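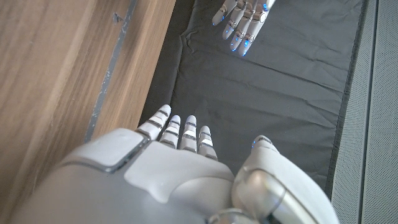
Figure 2. The two robotic hands over the dark mat.

4.2 Changes in the work of the packing staff

Before the Dutora cell was installed, the returns desk at Zunden was staffed by five people per shift. Each of them picked up an item, turned it over, and set it aside for repacking. After August, two of the five were moved to the new cell. Their job is now to prepare the table, start each run, and step in when a grasp fails.

We interviewed both operators and their shift lead, Abimbola Ugwu. The operators reported less wrist strain and more time spent waiting. In the first month they logged 63 stops, most of them short. Ugwu had to rewrite the break schedule, as a run could no longer be left halfway. Pay grades stayed the same, which both operators raised as a complaint.

Round items such as balls were kept in the trial at the operators' request.
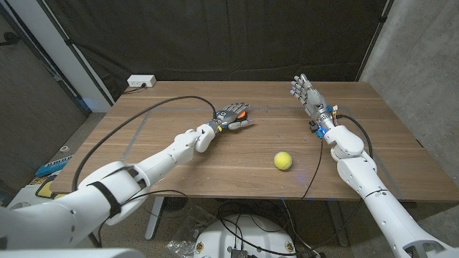 Who decides when a run is stopped?
The operator at the cell decides, and the shift lead is told afterward. Under the earlier Fumico procedure, the lead had to approve every stop.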